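Small gears and where they go

Tips from the bench, continued

Anyone who takes apart hand drills, ice cream churns, mixers or old clocks ends up in the same position sooner or later, on hands and knees with a flashlight, apologizing to a gear. I have spent a good part of my adult life in that position. The following is what I do now, most of the time, when I remember.

Put a cloth down

A bare bench top is a launching pad. Drop a small steel part on it and the part bounces once, changes direction in the air, and goes to live behind the freezer. Drop the same part on a piece of heavy cloth and it stays more or less where it fell and waits to be yelled at.

Any plain, tightly woven cloth will do. Gray is good. White shows every fingerprint until you start to feel judged, and black swallows screws whole. Stay away from towels. The loops grab the teeth of a gear and leave fuzz in them, and you will be picking it out with a toothpick long after supper. Patterns are also out. I once worked on a flowered tablecloth from the Langlois thrift shop and spent an evening trying to pick up a daisy.

Pull it flat before you start, and then pull it flat again when it creeps, which it will. A round part will roll down a fold and tuck itself in like a cat. A flat one will sit across the ridge and rock every time you breathe on it.
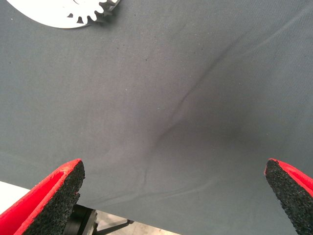 Gray cloth in need of a tug, white toothed piece at the top.

If the cloth won't behave, clip it to the bench along the back with a couple of spring clamps. Tape works too, for up to 35 minutes, after which it curls up and sticks to your sleeve. Ironing the thing has been suggested to me by members of my own household. I leave that between you and your conscience.

Shake it outdoors, downwind, before it goes back in the drawer. Check it for parts first. I say this as a man who has combed a lawn with a magnet on a string.

Lay parts out in the order they came off

Left to right, top to bottom, like a page. The first thing off goes top left, and when you put the machine back together you read the page backward. It sounds fussy and it is, but it beats my old method, which was putting everything in a coffee can and shaking it with regret.

For a bigger job, put a strip of masking tape along the edge of the cloth and write on that. Keep the words short. On one Granmont churn I labeled a washer "the one that was a bit stuck," and by the time I came back to it none of them were stuck and all of them were washers.

Keep the plastic and the metal apart. Plastic gears want a little dish soap, lukewarm water and an old toothbrush with the enthusiasm taken out of it. Strong solvents can turn some of them cloudy or soft, or make them crack later, when you've forgotten what you did. Steel can stand up to rougher treatment, but it has to be dried right away, teeth and hole both. A twist of paper towel pushed through the middle does the job.

Which way up

Flat gears are easygoing. They'll lie on either face, and the only question is whether one side has a raised collar or a mark that ought to face you. Take a picture before you pull one off its shaft. If your phone is in the other room, scratch a little arrow on the tape. If your pencil is also in the other room, stop and have a sandwich, because it is going to be one of those days.

Bevel gears, the cone-shaped kind that turn a motion around a corner, should be stood on the wide end with the teeth up. Laid on its side, a bevel gear rolls in a circle, slowly, and looks pleased with itself. Standing up it stays put, and you can look down on all the teeth at once without handling it. 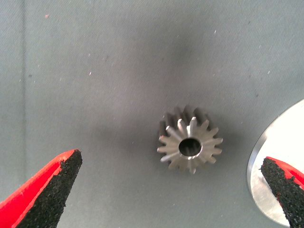
Grigoris Tsakiris wrote in to say he won't stand a bevel gear on anything until he has run a fingernail around every tooth, both sides, going slow. "You will feel a burr long before you see it. Mark the bad tooth with a dab of nail polish, or you'll lose your place and have to go around again."

He's right, and I've gone around again often enough to prove it. I would add that the nail polish ought to be your own. Borrowed nail polish at our house is counted as a major expense.

While you're looking, check the hole in the middle too. A shaft that has been slipping may leave scoring you can catch with the end of a toothpick. If there's a keyway or a set screw, clean it out now, before the grease goes on and hides the whole business.

A word on counting teeth

If you're ordering a replacement you will have to count, and everybody counts wrong. Start from a marked tooth. Use the nail polish again. I counted the big gear from my Stalthorpe drill press and got 48, then 47, then 49, and then a phone call. The answer was 48. The part I ordered during the phone call was for something else.

Measure across the widest point and across the hole as well, and write all of it on the same piece of paper. Then put the paper somewhere other than under the gear, where it will soak up oil until it can be read from both sides.

Quitting for the night

Most parts are lost when the light goes off. You mean to come right back. Then it's 13 days later and somebody has needed the bench for tomato seedlings.

Fold the four corners of the cloth in toward the middle, if the parts are few and tough, and set the bundle in a baking pan. Thin plastic teeth don't like being bundled with steel, so give those their own jar with a scrap of rag at the bottom. For a long layout you want to keep in order, slide a cookie sheet under the cloth before you begin, and the whole page can be carried off to a shelf. I have a Grokside sheet with a raised lip that I bought for this, and it has never held a cookie, whatever anyone tells you about last August.

Write on the lid what the machine is. You won't remember. I have a jar that says "IMPORTANT, other half" and I'd be glad to hear from anyone who thinks it might be theirs.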